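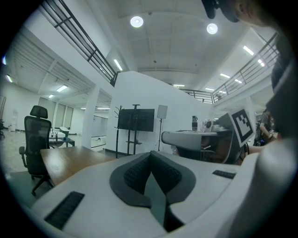 Misus: hand-held grippers, and the recordings we make with them

README, last touched 2023-09-12

What you're getting

Misus is a shared-workshop build of a two-fingered gripper that you hold in your hand and wave at household objects until a computer learns something. It also covers the folder of recordings that came out of the waving. The folder is called Hostia, for reasons lost to an early naming session, and renaming it now would break every script we have.

The shells are white, the pads are dark grey and textured, and the black ribbed strips on the body are there for your fingers. People hold it by the smooth bits anyway.

Contents of the Hostia folder

570 recordings, each a single attempt at a single task. There are 11 tasks, most of them variations on picking something up and putting it somewhere slightly less convenient. Each recording has its own directory with the video, a text file of gripper openings, and a notes file. The notes file is often blank. Sometimes it says "again", and you will have to make of that what you can.

Failed attempts are kept and labelled as failed. If you only want the successes, filter on the outcome column in index.csv. The folder gets a good deal smaller.

Building one

Printed parts are in the shells directory. Print the body with the curved side up and be generous with supports. The first colour we tried was a charming teal, which our tracking software could not separate from anything else in the workshop, so white it is.

The pads meet in a V with a narrow gap between them. Leave the gap alone. Filling it with glue produces a very sturdy gripper that doesn't open.

The square black-and-white marker stands upright on the shell. Print it on matte paper at 100 per cent scale, keep the white border, and check it with a ruler before you stick it down. "Fit to page" has cost us an entire afternoon of recordings, all of them precise and all of them wrong.

Recording

1. Charge everything. Yes, the spare too.
2. Start the Vasconcelos script, which handles timestamps and complains if the clock has drifted.
3. Show each marker to the other gripper's camera for four seconds. Slowly.
4. Open and close the pads fully, twice.
5. Do the task. Talking is fine, as audio isn't saved.
6. Stop the script before putting the gripper down, or you'll own a long and detailed recording of a bench.

Ristorov is the conversion step that turns raw directories into something a training script will eat. It wants 4,000 MB of free memory and offers no opinion on what happens if you haven't got it. It simply leaves.

Known problems

Glare. Overhead lights and glossy surfaces do the markers no favours. Tilting the marker a touch usually helps.

Background. The workshop is shared, and the recordings have people, chairs and water bottles in them. If your model develops a strong attachment to office furniture, crop harder.

Left and right are swapped in the four oldest sessions. These are flagged in index.csv. The fix is in Ristorov, behind an option called --other-left.

Pad wear isn't logged. It ought to be. A column for it is planned for November, along with a proper licence file. Until then, use the recordings for whatever you like and don't sell them back to us.

Changes

Fixed the marker size in the printing template.
Removed a duplicate session that had been counted as two very consistent ones.
Added --other-left.
Took the teal shell files out of the shells directory. Please stop asking for them.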